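Workbench Tips: Sorting and Storing Small Hardware

Updated January 19, 2026

Loose screws take up little space and waste a lot of time. The method below is for a home bench with mixed leftovers: wood screws, machine screws, washers, picture hooks, and the odd part from flat-pack furniture. It assumes one free table and an uninterrupted afternoon.

Start with the work surface. A pale, smooth board makes dark screws and small springs easy to see, and it can be carried to the trash can and wiped down afterward. Put it on a table at elbow height. A board with a raised lip is better for ball bearings and anything else that rolls.

Empty one container at a time. Pull out anything bent, stripped, or rusted past cleaning and put it in a scrap can. Sort what is left by type first, then by diameter, then by length. Sorting by length first looks faster but mixes threads, and every pile then has to be done again.
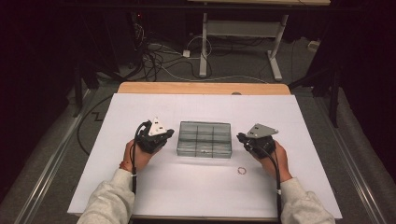 Vicente Herrera writes that he sorts by drive type before anything else, because he keeps one driver in his hand for a whole job and hates switching bits. That works if most of the stock is wood screws. For machine screws, thread comes first.

Checking threads

Keep one known nut of each common size on a loop of wire. Spin the unknown screw in by hand. If it binds within two turns, stop. It is the wrong pitch, and forcing it will ruin both parts. Inch and metric sizes are close enough to fool the eye – a No. 8 screw and a 4 mm screw look the same in a jar.

Measure flat-head screws over the full length, head included. Measure pan-head and round-head screws from under the head. Write the length on the label the same way the store does, so that refills match.

Choosing a box

Clear compartment boxes suit anything under 3 inches long. Look for dividers that reach all the way to the lid. If there is a gap, washers will slide over the top the first time the box is stood on end. To test a box, put one thin washer in a corner compartment, close the lid, and shake it over the board.

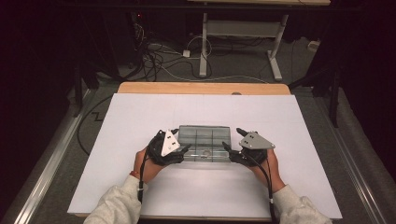

Clear plastic box with compartments, held over the board.

Fill each compartment to two-thirds at most. Fingers need room, and an overfull compartment keeps the lid from seating. Heavy stock such as lag screws and carriage bolts belongs in lidded cans on a low shelf. My limit is 300 small screws to a box.

Labels

Label the short end of the box if it is shelved like a book, and the lid if it is stacked. Pencil on masking tape lasts longer than most markers and can be changed. Eulalia Retamal tapes one sample screw beside the writing, a good habit for sizes with no clear name.

Threaded inserts

Brass inserts need their own compartment. They are soft, and steel screws will nick the outer knurling if the two are stored together. Heat-set types for plastic and screw-in types for wood should also be kept apart.
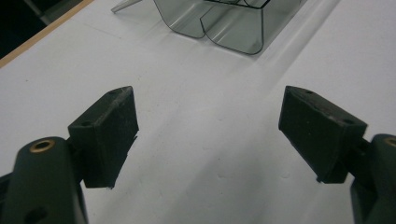

Small brass threaded insert, set flush in dark green plastic.

Fit a heat-set insert with a soldering iron and a suitable tip. Let the weight of the iron do most of the work, stop just short of flush, and press level with a flat piece of metal while the plastic is still soft. Leave it to cool fully before running a screw in.

Go through the scrap can once a year. I do mine in October, before the garage gets too cold to work in.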